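Automation Open Day at the Custden Hall — Picture Gallery

The Ellon Center for Applied Automation opened its workshops to the public in September. Pictures from the bin picking station are shown on this page.
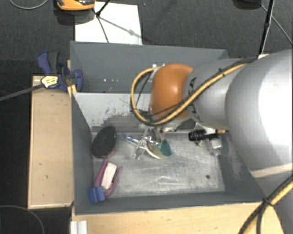
The arm at work over the gray bin, with its gripper lowered among the small items on the bin floor.

About the station
Bin picking was one of 5 stations on the visitor route. The task is simple to state: an arm must reach into a container of mixed objects and take hold of one of them. Clear and translucent items, several of which lie in the bin, are among the more difficult for such a system to locate. Dark objects resting near a side wall also call for careful planning of the approach.

About the setup
The bin is held with a bar clamp at its upper left edge and stands on a light wood tabletop. The cables follow the outside of the arm and form a wide loop beside the orange joint. Visitors with an interest in cable routing were invited to put their questions to the station staff, and many did so.

About the day
Doors opened at 10 a.m. The Center received roughly 1593 visitors, including school groups from Shehu and the surrounding district. Guided tours left from the main entrance and lasted 105 minutes, with a pause for refreshments in the Vurkosetti Room. Talks on careers in automation were given in the lecture room during the afternoon — both were fully booked.

Acknowledgments
The Center thanks the staff and students who prepared the stations, and the town of Custden for the use of the hall parking area. Printed copies of the station guide remain available at the front desk at no charge.

Schools wishing to arrange a separate visit for a class may apply in writing to the Education Office. Groups are asked to bring 2 accompanying adults. Closed shoes are required in all workshop areas.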